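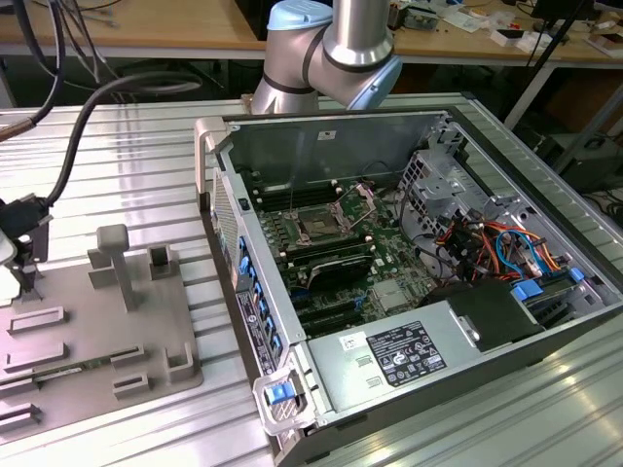

Filippos Fragkou says the arm is fine by him, as long as it takes the cover screws and leaves him the cables. He wrote that under our June page on sorting bins, and I've been wanting to answer him properly ever since – so this whole page of bench tips is for him and for everybody else who now shares a teardown bench with an arm.

Home Bench Tips Storage Cleaning Cables Ask the Shop Archive

Sharing the bench with an arm

I've been taking old desktops apart at the Sakcombe shop for long enough to have opinions about screwdrivers, and I love this change. I really do! My thumbs love it more. We used to pull memory by hand all morning, board after board, and by lunch I couldn't open a jar. Now the arm does a good part of the repeat pulls, and my day has gone over to setting up, checking, and the awkward stuff (there is always awkward stuff). These are the habits that have worked for us.

Lay the tower flat, open side up. Gravity stops fighting you, loose screws stay where you can see them, and the arm gets a straight reach down to the board. If a case has a bulge on one side, turn it until it sits without rocking. A case that rocks a little under your hand will rock a lot under a gripper.

Wires first, and by hand. The bundle coming off a power supply is the messiest thing in any old desktop, and it loves to flop over whatever you wanted to reach. Unplug what you can, gather the rest, and hold it back with a soft tie. Filippos is right about this one – cables are still people work in our shop, and I enjoy them more now that I'm fresh when I get to them.

Give every part a parking spot. Before the arm came, I'd lay memory modules on a towel and that was that. Now we use a plate with slots, and I'd want one even if the arm went away tomorrow. A module standing in a groove can be found by feel. It doesn't slide under the case, and the next person on shift knows right away how far you got. If you have a 3D printer, print one slot and try it with real parts before you print the whole plate. Our first guides were too snug and we spent an afternoon with sandpaper.

Mark where the case goes. A strip of tape at two corners is enough. We put ours down in the wrong place at first, and the arm kept pausing for somebody to nudge the tower over, which got old fast. Now the tape is the first thing we check.

Watch the CPU bracket. Once the chip is out and the bracket is up, those tiny contacts in the socket are wide open. If the board is going to be used again, cover it. A plastic socket cap is best, and we keep a tin of them. If the board is headed for scrap, leave it and move along.

Keep your mug on the other desk. Same for phones, tape rolls and the small boxes that multiply while you aren't looking. The arm's reach is the arm's, and I keep a line of yellow tape on our bench so I don't have to think about it.

Stop it before you reach in. Every time, even for one screw. We press pause, say "in" out loud, and say "out" when our hands are clear. It felt silly for a week or so and now I do it at home with the dishwasher.

What the day looks like now

People ask me if the job got smaller. Mine got wider! I used to do almost 60 towers between one pay slip and the next and remember none of them. Now I write up the odd ones: the case with the hidden latch, the drive cage that comes out sideways, the board with a clip in a spot you'd never guess. Those notes go in a binder we call Plalis (after a shelf label that got torn, long story), and whoever sets up the arm reads it before trying a new model. It has 95 pages so far and some very bad drawings, mostly mine.

The part I'd warn a new shop about is the waiting. You set up, the arm works, and your hands want something to do. Don't stand there. We keep a tray of small jobs next to the bench – wiping down covers, pairing screws, peeling old stickers – and nine times out of ten I'm glad of it. Mesa, our sister shop, rotates people between the arm and the test table every couple of hours, and they seem happier for it. We're trying that next.

One more, for the screw sorters. Old desktops mix coarse and fine threads, and they look the same in bad light. Screw one of each into a scrap of metal, label them, and hang it over the bins. We had 200 screws in the wrong bin before Fankhauser, the shop downstairs, showed us theirs.

If your shop has found a better way to tie back the wires on the really crowded towers, send it in. I'd love to try it.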